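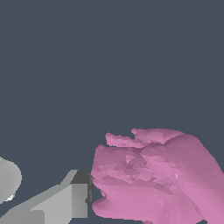
図1　指先部と対象物モデルの位置関係(シミュレーション画面)

カテゴリ:講義資料 > ロボット工学実習 > セルの立上げと保守

ロボットセル保全実習　配布資料
Wotcombeセルにおける把持部の設定、点検および復旧

1.本資料の範囲

本資料は、実習室に設置されたWotcombeセルについて、把持部(グリッパ)の設定から日常の点検、指先ブロックの交換、交換後の復旧確認までを扱う。アーム本体の減速機およびサーボモータの保守は次回の資料で扱うため、本資料には含めない。受講者は、前回配布した安全教育資料を読み終え、セル入退室の手順を習得しているものとする。

Wotcombeセルには、実機と、これに対応するシミュレーションモデルとが用意されている。モデルは課題管理環境Clumotdaleの中に置かれ、把持部の形状、関節の可動範囲、対象物の形状および接触に関する諸設定をまとめて保持している。実機に変更を加えた場合は、同じ作業の中でモデルの側も更新する。指先ブロックを交換したにもかかわらずモデルの寸法が旧品のまま残されていると、次の班が誤った接近位置を実機に転送することになる。過年度の実習で生じた把持不良には、この更新漏れを原因とするものが含まれていた。

2.把持部の構成と用語

把持部は、基部、指本体、指先ブロックからなる。指先ブロックは指本体の先端に取り付ける交換部品であり、図1では濃い灰色の直方体状の部分がこれに当たる。指本体は明るい灰色で表示されている。モデルの配色は部品の区分を見分けるためのもので、実物の材質や表面処理を示すものではない。

用語は次のとおり統一する。作業記録にも同じ語を用いること。

接近位置:指先ブロックを対象物の側方に置き、閉じ動作を開始する直前の位置。
すき間:接近位置における指先ブロックの内側面と対象物表面との最短距離。
把持基準点:左右の指先ブロック内側面の中心を結ぶ線分の中点。
表示形状:画面に描画される多面体の形状。
接触形状:接触計算に用いられる形状。表示形状と一致するとは限らない。

Benine式の把持部では、基部の原点と把持基準点とが同一軸上にない。旧型の手順書を参照すると両者を取り違えるおそれがあるため、旧手順書は使用しない。

3.対象物モデルの設定

本実習の対象物は、ひだと隆起をもつ不規則な形状の試験体である。図1の桃色の部分がその表示形状であり、表面は多数の平らな小面によって構成されている。この種の形状は、円柱や直方体の試験体と比べて、指先の当たる位置がわずかにずれただけで接触面の向きが大きく変わる。接近位置の設定には特に注意を要する。

試験体は、本実習のモデルでは剛体として扱う。外観から布や軟質材を連想する受講者が毎年見受けられるが、変形の計算は行っていない。したがって、閉じ動作の途中で試験体がつぶれ、指先になじむという挙動は再現されない。実機用の試験体も硬質の樹脂成形品である。把持力の設定に当たっては、この前提を確認したうえで値を入力する。

対象物モデルを読み込む手順は次のとおりである。

(1) Clumotdaleの課題一覧から当該課題を開き、把持部モデルの版と対象物モデルの版を記録票に転記する。
(2) 長さの単位がミリメートルに設定されていることを確認する。メートル単位で読み込まれた場合、寸法は1000倍に扱われる。画面の縮尺が自動調整されると外観では判別できないため、寸法欄の数値を直接読む。
(3) 表示形状と接触形状を重ねて表示し、両者の外形の差を確認する。
(4) 接触形状が凸形状ひとつで近似されている場合は、分割した形状に切り替える。
(5) 試験体の質量、重心位置および摩擦係数を、試験体に付属する票の値と照合する。

手順(4)は省略されやすい。図1の対象物には、上縁の二つの突出部の間に切れ込みがあり、左下にも張り出した部分と上方の塊との間に空隙がある。凸形状ひとつの近似ではこれらの凹部がすべて埋められてしまい、画面上では指先が表面に達していないのに、計算上は接触が生じる。反対に、過度に細かい分割は計算時間を増大させる。分割数は課題票の指定に従い、班ごとの判断で変更しない。

4.接近位置の調整

接近位置の調整は、モデル上での調整、実機への転送、実機での低速確認の順に行う。

モデル上の調整では、まず視点を切り替えながら指先ブロックと対象物の位置関係を確認する。図1の例では、指先ブロックは対象物の左側の張り出した部分のすぐ横にあり、背景がごく細く見える箇所が残っている。このような一方向からの画像では、奥行き方向の距離を判断することができない。接触の有無についても同様である。視点は必ず正面、側面および上面に切り替え、そのうえで距離表示欄の数値を読み取る。

すき間の標準値は2 mmとする。標準値を下回る場合、閉じ動作の開始前に試験体を押し動かす危険がある。標準値を大きく超える場合は左右の指の到達に時間差が生じやすく、先に当たった側の指が試験体を回転させる。対象面に傾きがあるときは、指先ブロックの内側面のうち最も近い部分を基準としてすき間を測る。

退避位置は、接近位置から10 mm以上離して設定する。退避の経路が試験体の突出部を横切らないことを、経路の全区間にわたって表示し確認する。始点と終点の確認のみで済ませてはならない。

低速確認では、次の事項を守る。

・教示装置を持つ者と、非常停止ボタンに手を置く者を分ける。
・速度の上書き設定を最低段に落としてから動作を開始する。
・接近位置に達した時点で一旦停止し、すきまゲージで実測する。
・実測値とモデルの値に差がある場合は、値を手で補正する前に第6節の原点確認を行う。

最後の項目について補足する。差の原因を調べずに接近位置のみを補正した場合、当該課題の動作は成立することがある。しかし原因が原点のずれであれば、他の課題のすべてに同じ誤差が残る。補正は原因の特定後に行い、補正前と補正後の値を併記する。

5.日常点検

実習の開始前と終了後に、次の点検を行う。点検は把持部の空気圧および電源を遮断した状態で実施する。ただし、動作音の確認のみは通電後に行う。

指先ブロック:内側面の傷、欠け、付着物の有無。付着物は乾いた布で拭き取る。溶剤を使用してはならない。
取付けねじ:合いマークのずれの有無。ずれがある場合は増締めをせず、取り外してねじ部を確認する。
指本体:摺動部のがたつき。左右の指を手で開閉し、抵抗の差を確かめる。
配線および配管:被覆の擦れ、継手部の緩み。アームの手首部で折れ曲がっていないこと。
動作音:開閉時の異音の有無。

指先ブロックは、開閉回数が2000回に達した時点で、外観に異常がなくても交換する。開閉回数はWainwright制御盤の保守画面に積算値として表示される。積算値を零に戻すのは交換を完了したときに限り、読み取り時に操作を誤って消去した場合は、直前の記録票の値をもとに担当教員が再設定する。班の判断で推定値を入力することは認めない。

シミュレーション上の開閉は積算の対象としない。ただし、Clumotdaleから実機を連動させて運転した場合は制御盤側で自動的に加算される。記録票の回数と制御盤の表示が一致しないときは、連動運転の履歴を先に調べること。

6.指先ブロックの交換と原点確認

交換作業は次の手順による。

(1) アームを保守姿勢に移動し、サーボ電源を遮断する。
(2) 制御盤の主開閉器に施錠し、作業札を掛ける。鍵は作業者本人が保持する。
(3) 残圧を抜き、圧力計の指示が零であることを確認する。
(4) 取付けねじを交互に緩め、指先ブロックを前方へ抜き取る。
(5) 指本体側の取付面を清掃し、打痕の有無を指先の触感で確かめる。
(6) 新しい指先ブロックを当て、ねじを仮締めする。
(7) 位置決め治具を左右の指先ブロックの間に入れ、内側面を密着させた状態で本締めする。
(8) 合いマークを新たに記入し、治具を取り外す。治具の取り忘れがないことを二名で確認する。
(9) 旧品に取外し時の積算値を記した札を付け、返却箱に納める。

左右の指先ブロックは必ず同時に交換する。片側のみを新品にすると、摩耗量の差だけ把持基準点が偏る。左右の部品は外形がよく似ているが、取付穴の座ぐりの向きが異なる。逆に取り付けた場合もねじは途中まで入るため、締付けの感触だけで正誤を判断してはならない。

原点確認は、施錠を解除し、セル内に人がいないことを確かめてから行う。把持部を全閉とし、制御盤に表示される指位置を読み取る。次に全開とし、同様に読み取る。両方の値が調整票の許容範囲に入っていれば原点の再設定は不要である。全閉側だけが外れる場合は指先ブロックの着座不良、両方が同じ方向に外れる場合は原点のずれを疑う。

7.モデルの更新と復旧確認

実機側の原点確認を終えた後、Clumotdale上の把持部モデルを更新する。更新の対象は、指先ブロックの部品番号、内側面までの寸法および把持基準点の座標である。表示形状のみを差し替えて接触形状を更新しなかった場合、画面は正しく見えるにもかかわらず、計算結果は旧品に基づくものとなる。更新後は第3節の手順(3)に戻り、把持部についても両形状の重ね表示を行う。

復旧確認では、不規則形状の試験体を用い、接近、閉じ、持上げ、保持、戻しの順に動作させる。まずモデル上で全工程を実行し、干渉警報が出ないことを確認する。続いて実機で同じ工程を低速で実行し、最後に通常速度で実行する。いずれかの段階で警報が発生したときは、その段階を繰り返さず、初めの段階に戻る。

主な不具合と最初に確認すべき箇所を以下に示す。

試験体が接近中に動く:すき間の不足、対象物の置き位置、接触形状の近似。
閉じ動作の途中で試験体が回る:左右の到達差、接触面の傾き、片側のみの部品交換。
持上げ後に徐々に滑る:把持力の設定、内側面の付着物、摩擦係数の誤入力。
モデルでは成立し実機では成立しない:長さの単位、原点、モデルの版。
画面では離れているのに接触と判定される:表示形状と接触形状の不一致。

8.記録票の記入

記録票には、実施した作業、読み取った値、使用したモデルの版および警報の内容を記入する。「異常なし」とのみ記した票は受理しない。値を読み取る項目には必ず数値を書き、単位を付す。訂正は二重線によって行い、元の記載が読める状態を保つ。

画面の画像を添付する場合は、視点の方向と、接近、閉じ、保持などの工程名を余白に記す。すき間の根拠として画像を用いるときは、距離表示欄の読み値を併記する。

9.次回までの課題

各班は、割り当てられた試験体について接近位置の案を二つ作成し、それぞれの接触面の傾きとすき間の値を表にまとめること。二つの案のうち実機で試行するものを選び、選定の理由を添える。退避経路の表示結果も提出物に含める。提出先はClumotdaleの当該課題の提出欄とし、紙による提出は受け付けない。

実機の使用は班ごとの予約制とする。予約時間の終了前に第5節の終了後点検を済ませ、制御盤の積算値を記入した記録票をセル入口の票入れに納めて退室すること。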